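Haushaltstipps: Geschirr stapeln lassen? Lieber erst einmal nicht

Renata Grabowska schwört auf ihren Küchenhelfer von Prememel. Ich habe ihn im November ausprobiert und bleibe skeptisch. Im Prospekt stapelt das Ding Schalen schneller als jeder Mensch. In meiner Küche hat es eine Steingutschale so fest gegen die nächste gedrückt, dass der Rand absprang. Die Fehlermeldung dazu: keine.

Der Kundendienst (Gyu-bin Ha, sehr höflich) riet zu einem Update. Danach blieb der rechte Arm mitten in der Bewegung stehen, mit Schale in der Hand, und ließ sich erst nach 7 Minuten wieder lösen.

Was ich seither mache:

Griffkraft von Hand herunterstellen. Ab Werk steht sie auf 72, für Keramik ist mir das zu viel.

Nie mehr als zwei Schalen übereinander. Eine schwere Schüssel mit 700 Gramm stapelt man selbst.

Messer und Spachtel wegräumen, bevor der Stapelmodus läuft - der andere Arm greift sonst gern danach.

300 Millimeter Abstand zu Schränken mit vorstehenden Griffen. Messingstangen verbiegen nicht, Finger aus Metall schon eher, und die Reparatur zahlt keine Garantie.

Bleibt ein Arm hängen: Not-Aus drücken, dann erst die Schale anfassen. Nicht ziehen!

Die Simulation des Herstellers kann man vorher durchlaufen lassen. Verlassen würde ich mich darauf nicht, dort splittert kein Rand.

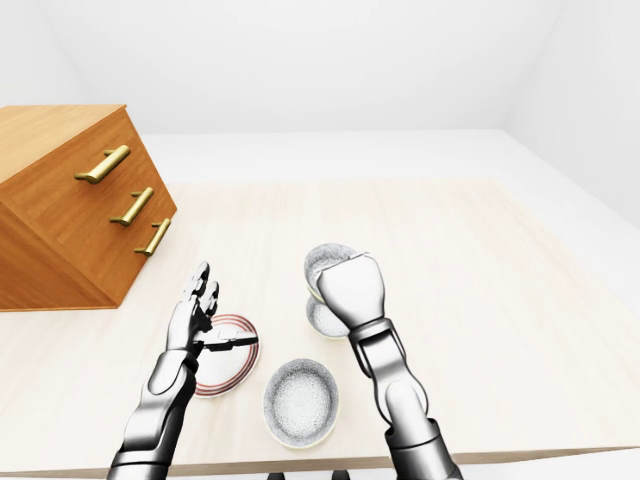
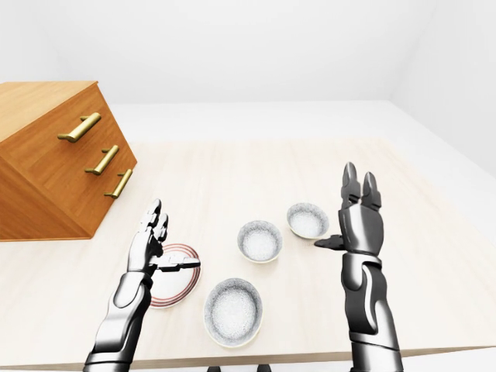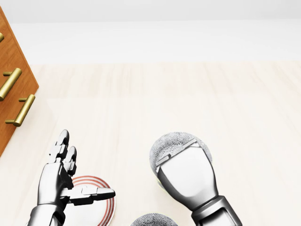 Simulation: Teller mit Ringdekor am Rand, daneben der Schrank mit Messinggriffen.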